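3.2 Gripper Assembly and Home Recording

The Tamuno gripper was built at the Plorkcombe shared workshop under the direction of Ifeanyi Afolabi. The design uses two opposed jaw arms, each fitted with a blue finger pad and joined at round pivots. The arms were cut to a pattern revised in March, after the first set proved too flexible at the tips. Total build time was 107 hours, including 4 complete rebuilds of the trigger linkage. All later changes to the linkage were made with hand tools available to any workshop member.

Recording took place in private homes in Plururmont. The task studied in this section is household tidying, in which small items are picked up and placed in a round bin. The operator holds the gripper by hand throughout, and the same jaw geometry is used on the arm described in Section 4. Rooms were left in their normal furnished state, and no change was made to lighting or wall color. The final set contains 158 recordings, of which 3 were set aside because the trigger signal was missing. Figure 5 gives two views from one bedroom.

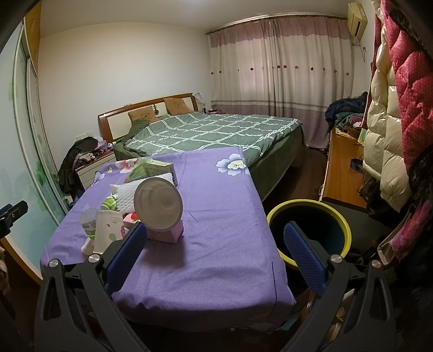
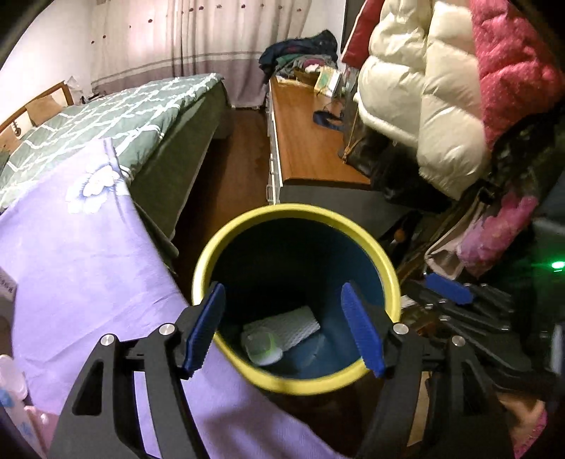

Figure 5. Views from the hand-held gripper in a bedroom. First view: small items on a low table covered with a printed sheet. Second view: jaws spread at the mouth of the bin, with a foam mesh sleeve and a clear plastic cup at the bottom.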